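Shop > Packing > Plain cardboard boxes

Elemholm plain brown box, large

I've been sending parcels out from my kitchen worktop for ages, and this is the box I reach for most (ask Omid, he's forever tripping over the flat ones in the hall).
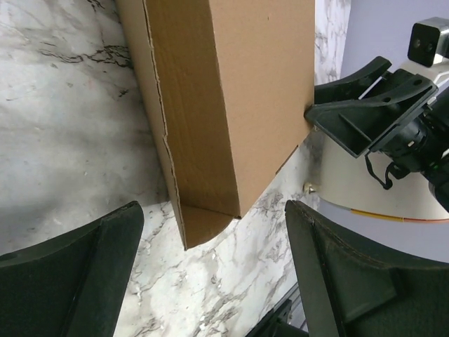
It's ordinary corrugated card with no printing on it at all, so you can stamp it, draw on it or leave it be. It comes flat and folds up in no time – do the bottom flaps first and tape them well! The cut edges can be a bit rough and you'll find the odd crease, but I've never had one sent back over that. I use mine again and again until the corners go soft.

Sold in bundles of 19. If you want a full pallet, drop me a line before you order and I'll work out the delivery for you.

Item no. 3903

Filed under: boxes, posting and packing

© Elemholm | Write to Mio Kamata | Back to top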